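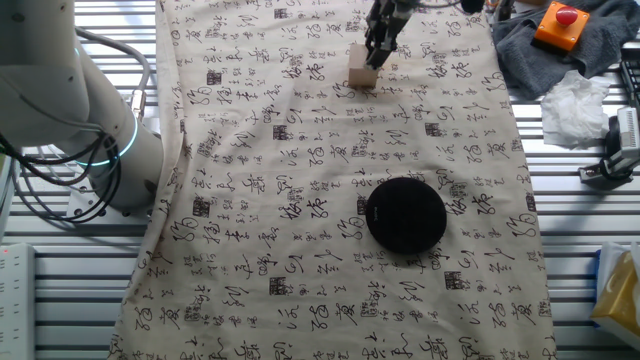

Printed textiles show opens at Birkton museum in November

An exhibition of printed cloth with lettering as its main pattern will open at Birkton Museum on the first Tuesday in November. It will fill both ground-floor galleries and stay up until the spring.

The show brings together more than 200 pieces, most of them from the museum's own stores. They include scarves, tea towels, flour sacks, shop banners and furnishing fabrics, along with lengths of cotton printed with Chinese calligraphy. Many have been kept in drawers since the old Cludau dye works closed and its sample books were passed to the town.

Cludau printed cloth at its riverside site for several decades and sold much of it through market traders in Birkton and Haverford. The sample books hold notes on colours, prices and customers, and four of them will be on display. Visitors will be able to look through copies of the rest at a table in the second gallery.

The museum has spent the past year cleaning and mounting the older pieces. The work was paid for with a grant of £2000 from the Haverford Arts Fund. Light levels in the galleries will be kept low, and flash photography will not be allowed.

A smaller display upstairs looks at how lettering is prepared for printing, from carved blocks to screens. It includes tools lent by Cloltilico, a print workshop in Haverford, which will also run two block printing classes for adults before Christmas. Places cost £12 and must be booked at the museum desk.

Entry to the exhibition is free. The museum is open from 10am to 4.30pm, Tuesday to Saturday. School groups can visit in the mornings by arrangement. The car park behind the building is closed for resurfacing, and drivers are asked to use the one on Mill Lane.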